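February 19, 2024
Notebook, paintings bench

Started again with the Sultia panel, the Supper at Emmaus. Yesterday evening I read the old file once more and I don't agree with it in two places.

First, the subject. The file says "Last Supper, unfinished" but this can't be right. There are only three men at the table and one of them is standing up from the bench. The source is Luke 24, where two disciples walk with a stranger and know him only when he breaks the bread. The painter has chosen the second just before: the bread is still whole, and the older disciple has already moved.

Second, the date. The file gives 1673, but I think the 1 is a later addition. Under the microscope it sits on top of the varnish, and the 673 sits under it. So maybe 673 is an inventory number, as in the Festlow collection, where they painted such numbers at the lower left. I wrote to Gwendolyn Doucet to ask if Festlow still has the register.

Cleaning tests: 4 small windows along the bottom edge, solvent mixture as in July. Windows 1 and 2 good. Window 3 I stopped early, the brown of the bench was coming onto the swab. Window 4 good, and the colour of the tablecloth is cooler than I expected, more grey than yellow. I don't want to go near the stranger's face until we have the X-ray from Clusamier.

The halo is still a problem for me. It is very thin, and the gold goes over the cracks in the paint, so it must be later. Should it stay? I would leave it for now.
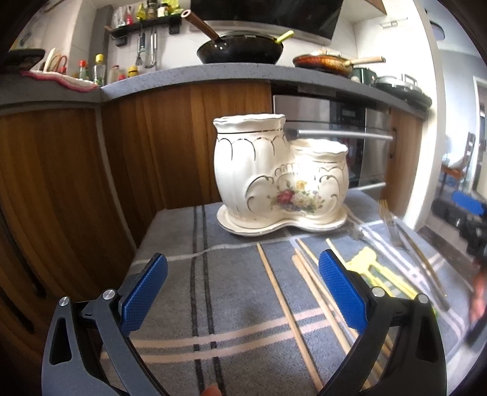
Octavio Muñoz thinks the halo should come off, for without it the stranger is only a traveller until you notice the bread, and this is how Luke tells it. He also asks that I check the left hand, where he suspects an older position under the sleeve.

I will look at the hand with infrared tomorrow. To order: swabs, blotting paper, the small bottles. The Mahmoud frame can wait.

Contact the studio | © Paintings Workshop Notebook | Back to top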